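Teaching by hand: a talk with Jonas Fuchs of Cultov

24/03/2026

Jonas Fuchs is late, apologizes twice, then starts talking before he sits down. He runs demonstration work at Cultov, the part of the company where people show robots how to do household jobs. Opening drawers, mostly. Putting things on shelves. Taking them off again.

"People come in expecting joysticks," he says. "We did joysticks. Two years of joysticks."

That was the Imhof project. A remote arm, an operator in the next room, a lot of waiting. Fuchs says a good operator got through 100 clean runs in a shift, and most were not good operators. "You steer the arm and your own hands forget what they know. You go for a drawer knob like you have mittens on."

So now it is hand-held grippers. Same two fingers the robot will have, same pads, a camera on the body and a printed marker so the software can work out where everything is. The person walks up to the furniture and does the job. No arm in the way.
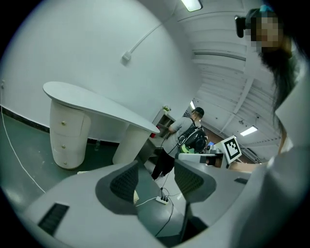 The sessions run in pairs or more, he says, and he likes it that way. One person working alone falls into a rhythm and every run comes out the same. "Same drawer, same angle, same speed. Useless. I want someone reaching past you. I want the messy version."

How many runs does a task need? He makes a face. For the shelf task they kept 274, out of a pile about 4 times that size. The full set, all tasks, stood at 2317 when he last looked. He doesnt think the number means much. "I would swap half of it for a different apartment."

What gets thrown out? Fast runs, first of all. A person's wrist can flick in a way the Lerach arm can't follow, so the run looks lovely and the robot can't copy it. Then runs where somebody used their free hand to help. "Everybody does this. You tell them in the morning, by lunch they are holding the drawer with the left hand."

And cables. Long pause on cables. Fuchs would like fewer of them, has asked for fewer of them, moves on.

He still keeps remote control for one thing - fixing mistakes. When the trained robot gets stuck, somebody takes over from a desk, backs it out, and hands it control again. Those few seconds go into the next round of training. He says they're worth more to him than an hour of fresh demos, though he admits he hasn't measured it properly.

Next up is the Plurwood kitchen, a set of cabinets with soft-close hinges that he already dislikes. Work there starts in April. "The door moves by itself at the end. So who is doing the task, you or the hinge? I have to tell my people when to let go, and I dont know yet."

He checks the time, stands up. There is a new group to train at the grippers and he wants to catch them before thier first run.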